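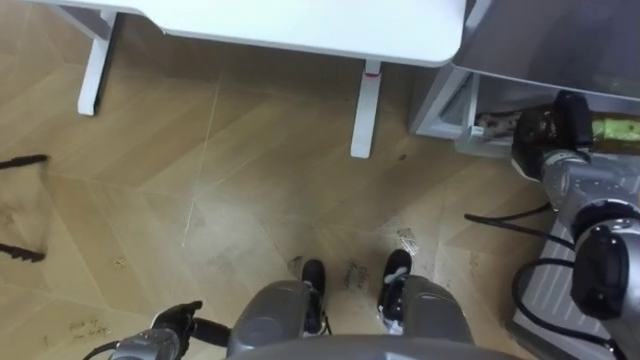
Setting up the height and cable run on a sit-stand desk

Last updated 19/01/2024

These instructions cover the electric sit-stand desks supplied in our Tulville and Steston offices, with a two-leg frame and a handset under the front edge. The same procedure works for most two-motor frames, although button names and error codes differ. Check the manual for your model before doing a reset.

Allow 45 minutes for a first set-up. Later changes take a couple of minutes.

What you need

Tape measure
Spirit level
Phillips screwdriver, size 2
Hook-and-loop cable ties
Adhesive cable clips or an under-desk tray
A chair already adjusted to the person using the desk

Do not use nylon zip ties on any cable that moves with the desktop. They are usually pulled too tight, and the sheath wears where the tie bites.

Step 1. Check clearance

Run the desk through its full travel before anything is placed on it. Keep a gap of at least 10 cm between the desktop and any wall, sill, shelf or drawer unit beside it. Drawers and cupboard doors should be tested open as well as closed, at both the lowest and highest desk positions.

Look up as well. Wall-mounted shelves and pendant lights are often clear of a seated desk and well inside the path of a raised one. If the desktop has to pass a window handle, turn the handle to its closed position and check again.

Step 2. Level the frame

Each foot has two adjustable glides. Lower the desk fully, place the level along the back edge of the top, and turn the glides until the bubble is centred. Repeat from front to back. On floating floors, wait until the monitors and other heavy items are in place and then check a second time, as the boards can settle under load.

A frame that is out of level will still go up and down, but the motors work unevenly and the controller may stop with a synchronization error. It also rocks more at standing height.

On timber and laminate floors, fit felt or rubber pads under the glides. Rubber grips better. Some rubber compounds stain vinyl, so use felt there.

Step 3. Reset the controller

A reset tells the controller where the bottom of travel is. Do one after assembly, after a power failure, and any time the two legs stop at different heights.

Remove anything stored under the desk. Press and hold the down button until the top reaches its lowest position. Release it, then press and hold again. The top will drop slightly, rise a few millimetres and stop. Keep holding until it has stopped moving completely. Letting go early leaves the controller in reset mode, and the handset will only accept the down button until the sequence is finished.

Older Bostach handsets show RST during this sequence. Sartori handsets flash the last stored height.

Step 4. Find the seated height

Set the chair first. Feet should be flat on the floor, thighs close to horizontal, and the lower back against the backrest. Then let the upper arms hang, bend the elbows to a right angle and measure from the floor to the underside of the forearm.

Set the desktop to that measurement, less the thickness of the keyboard at the home row. Most people set the desk too high because they have used a fixed desk for years. Try the lower figure for a week before changing it.

If the lowest position is still too high, raise the chair and add a footrest.

Step 5. Find the standing height

Repeat the measurement while standing, in the shoes normally worn at work. If an anti-fatigue mat will be used, stand on it for the measurement and include its thickness. Store the two heights as presets 1 and 2.

To store a preset, bring the desk to the correct height, press M and then the number. The display blinks once to confirm.

Step 6. Run the cables

Raise the desk to its highest position before cutting, tying or clipping anything. Every cable that goes from the desktop to the floor or wall needs enough slack for this position.

Fix the power board to the underside of the top so that only one lead has to travel to the wall outlet. Route that lead down one leg, fastening it to the upper section only. A tie across the join between moving sections will jam or tear. Keep the spare length of network cable in a loose loop in the tray, and leave the loop large enough that it does not kink.

Lower the desk slowly and watch the cables. Nothing should catch on the feet or touch the crossbar.

Step 7. Set the anti-collision sensitivity

Three levels are available on most handsets. Start with the middle one. If the desk reverses during normal travel with nothing in its path, check for a snagged cable before reducing the sensitivity.

Faults

One leg higher than the other: repeat Step 3.

Handset blank: reseat the plug at the control box, then test the outlet with another device.

Desk stops after repeated use: the motors have reached their duty limit. Leave it for 20 minutes with the power on.

Wobble at standing height only: tighten the crossbar bolts with the desk fully lowered, then check the level again.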